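# Plornutdale mending table takes jeans through January

October 28, 2025

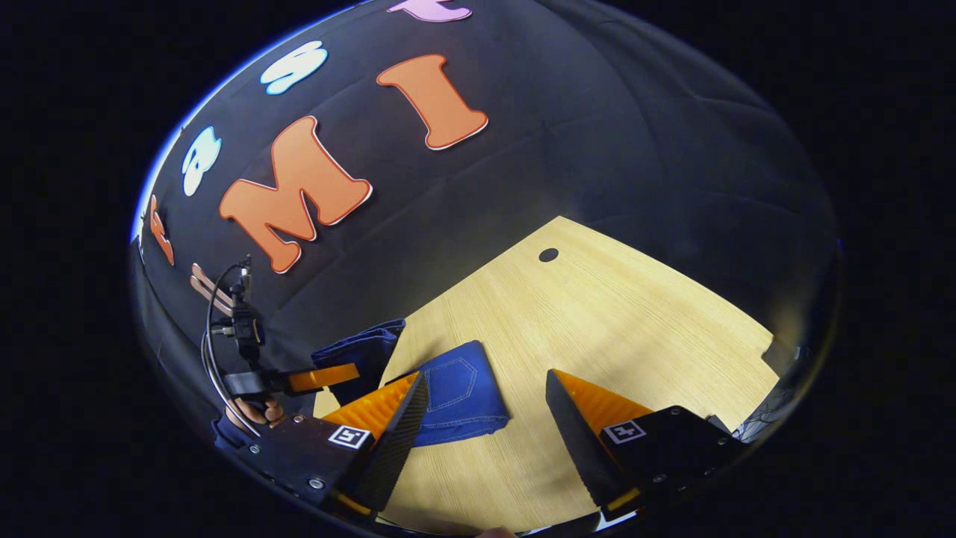 *Jeans on the table at the Plornutdale mending room, with foam letters on the black cloth behind.*

The denim collection in Plornutdale will stay open through the end of January, organizers said this week. It had been due to close this Friday.

Residents have brought in 600 items since the collection started, most of them jeans in adult sizes. Clothing is sorted at the table first. Pairs that can be worn again are folded and set aside for the free rack at the Urkik building. Worn or torn pairs go to the repair group, and anything past fixing is cut up for patches.

Back pockets are saved whole when the stitching is sound. The repair group sews them onto tote bags, and 39 bags have been finished so far. They will be sold at the winter market for $5 each, with the money going toward thread, needles and a second sewing machine.

Bistden, the fabric store on the main street, is giving two boxes of scrap cloth a month to the project. Wubshet, the laundry next door to it, washes donated clothing on Mondays at no charge.

Jeans, denim jackets and denim skirts are accepted in any color. Please empty the pockets and take off pins and belts before dropping clothes off. Stretch leggings and lined winter pants cannot be used.

The mending room is open Tuesday through Saturday, 2 to 5 p.m. Bags can be left at the Urkik front desk at other times.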